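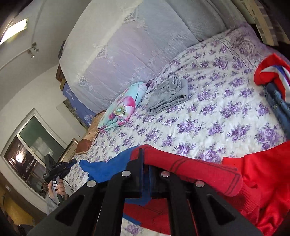
Laundry remains the chore that household robot developers quote most often and finish least often, and a set of results released by the engineering firm Risten on 2026-09-13 does little to change that. The company has spent the summer recording people doing ordinary folding and sorting with hand-held grippers, then training a two-armed machine on the recordings. Socks are the smallest items in the set and among the hardest. A sock with a blue toe and a red upper, held between two flat black fingers over a quilted bed, has no rigid edge to measure from and takes a different outline each time it is picked up. A folded pair of jeans on the same bed is a simpler case, being thick enough to hold its fold while it is moved.

Risten logged 828 attempts by the trained machine across five chores: picking single garments from a pile, pairing socks, folding trousers, folding T-shirts, and placing folded items on a shelf. It completed 492 of them without help. The firm counts an attempt as complete only if the item ends in the correct place and no person has touched it or the machine.

Picking and shelf placement accounted for most of the successes. Pairing socks accounted for the fewest. The common failure was a grasp that caught two layers of fabric in place of one, or one sock plus a corner of the bedding underneath. In either case the machine tended to continue with the next step, having no reliable way to tell from fingertip position alone how much cloth it was holding.

"The fingers close to nearly the same gap whether you have one layer or two," said Ermanno Melis, who leads the manipulation work at Risten. "A person feels the difference and lets go. We are trying to get it from the cameras, and with thin knitwear the cameras do not give us enough."

Speed was reported separately. The machine needed six minutes to fold five T-shirts when every fold succeeded on the first try. Risten did not publish a figure for a full basket, and Melis said a figure extrapolated from T-shirts would be misleading.

The recordings were made in furnished bedrooms, with the contents left as the occupants keep them. Patterned bedding was a particular concern. Floral prints and lace break up the outline of a garment lying on top, and an early version of the software assigned parts of a printed blanket to the shirt beside it. A revision in July reduced the error, according to the firm, but did not remove it. Red garments lying on top of other red garments are still sometimes treated as one object.

Viola Longo, who manages the finishing room at the commercial laundry Nasel, reviewed the results and said the gap between homes and plants was wider than the totals suggest. Nasel already runs machines that fold flat linen. They depend on a worker feeding each sheet by its corners, and on every sheet in a run being the same size.

"Sheets and towels, yes, and for years," Longo said. "Children's clothes, costumes, anything with a cuff or a tail, we do by hand. I have not seen a machine I would put on that table."

Shop floors present a middle case. The clothing retailer Balogun tested an earlier Risten unit on returned stock at its Brekcombe store, where staff refold garments before they go back on display. Nelu Husar, who supervised the test, said the unit handled sweaters acceptably when they were laid out for it one at a time. Laying them out took a member of staff nearly as long as folding them. Balogun ended the test on schedule and has not ordered a unit.

Risten's next version will keep the parallel fingers and add a pressure sensor to each. Pierina Benedetti, the firm's hardware lead, said the alternative of a multi-fingered hand had been priced and set aside for now. Parallel fingers are cheap to replace, and the recording tools can be built with the same geometry, so a motion made by a person can be copied by the machine with little conversion.

The pressure sensors will be fitted to the recording grippers as well, which means that part of the summer's material will have to be collected again. Benedetti said sock pairing and T-shirt folding would be repeated first. The trouser recordings will be kept as they are.

No price or sale date has been set. Risten said it would repeat the same five chores with the new fingers and report the results in the same format.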